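Progress report to the Rundari district office, March 7, 2026

Work on the Grutport lakeside path is on schedule. Crews have laid 239 meters of paving, and the drains on the north side are in.
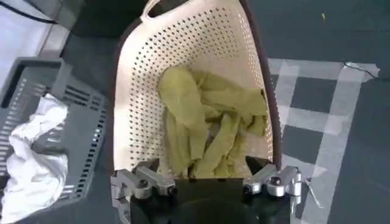 The bathhouse roof was finished under the same contract - Ongate has billed for it in full.
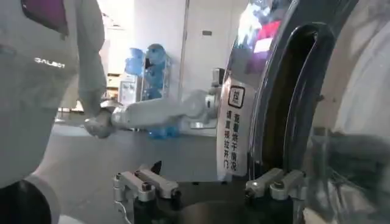
Robot arm at a washing machine.

Planting starts in May.
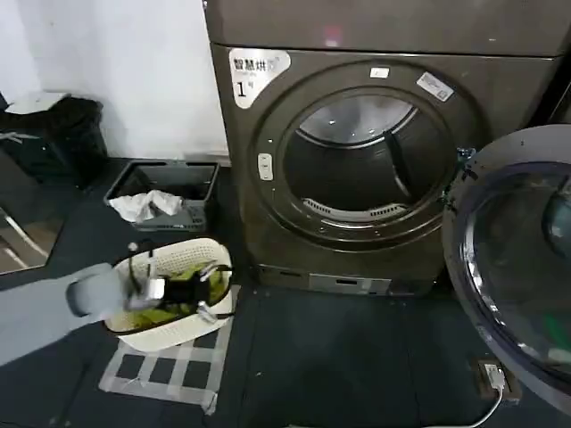 The Akl Street footbridge needs two new supports. We ask for up to 86 more working days. Signs there will be numbered, in the manner of the dryer with the "1" on its sticker.

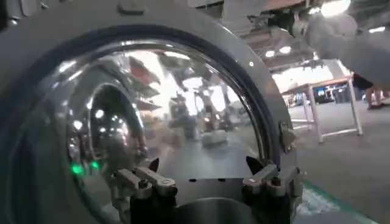
Akl Street residents replied that the bridge should stay open on one side during the work. We are pricing this now.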